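Jan 5, 2019. Herus campus, Nalico outdoor demo

Went over with Gülizar Yüksel to watch the Nalico people drive their ground robot around the paving at Herus. It was billed as "autonomous campus patrol." I wanted to know how much of it was autonomous and how much was a person with a tablet. Writing this up tonight before the brochure language gets into my head.

The robot's own view during the demo:

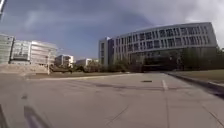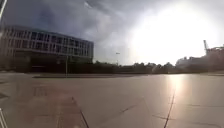
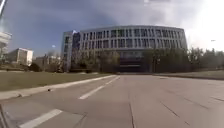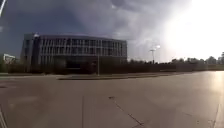 My first complaint is the choice of site. Wide flat concrete, nothing moving on it, buildings a long way back. Almost any machine with wheels or legs and a half-decent controller would look good there. Our yard at Başaran has forklifts, a gravel strip, two ramps and people who walk while reading their phones. I asked the presenter what it does when a person steps out from behind a parked van. He said the stack "handles dynamic agents." I asked to see it. He said that was planned for the February release.

The route was 200 m, marked out by them in advance. They gave us 50 minutes for everything, talk included. It ran the route twice. First run clean, one short hesitation at a curb. Second run it stopped dead and the man with the tablet did something. I asked what. "Just re-localizing." Gülizar was standing on the other side of him and says he dragged the position marker by hand on the map. That counts as an intervention in my book. In their summary sheet the second run is down as completed with no operator input.

Low sun. I asked about glare because it's our problem every winter morning on the east gate, and the cameras on our old unit go useless for an hour. The answer was that the lidar does the heavy lifting and the cameras are for "semantics." Fine, but then who decides what is grass and what is pavement when the cameras are washed out? No answer I could write down. Gülizar thinks they drive off a prior map and the semantics part is mostly for the slides. I think she's right but we have no evidence either way.

Long curved facades are worth a thought too. One stretch of curved wall with identical windows looks much like the next stretch. If their scan matching leans on the buildings I'd expect it to slide along the curve, and that could be what went wrong on run 2. Pure guess. I'd want the pose covariance logged before saying that to anyone outside.

Battery: they claim a full shift. It started our session at 67 percent according to the tablet, and I didn't get to see the number at the end because the screen had been switched to the map view. Asked by email. See what comes back.

Things I liked, to be fair. It's quiet. The stop on the remote works immediately, they let me press it myself. Curb detection looked solid at walking speed. The person who built the drive unit (didn't catch her name, gray jacket) answered everything straight, including that the seals have not been tested in proper rain. I'd rather have had the whole session with her and skipped the talk.

Price was not discussed. The Flondix integration was mentioned on one slide with a logo and an arrow. When I asked whether the arrow meant a working API, the presenter said the teams are in contact. I have put that down as no.

To do:

Ask Nalico for the raw log of run 2, unedited, with the operator events in it. If they won't send that I don't see much point in a second visit.

Gülizar to write up her notes on the tablet business while she still remembers the order of things.

Draft a test for our yard. Same route length, ours to choose, announced on the morning. One crossing pedestrian, one pallet left where the map says clear, one pass straight into the sun. They can bring the tablet but it stays on the table and we film the table.

Check whether the old unit's glare logs from last winter are still on the shared drive. I think they were under the gate project and may have been moved.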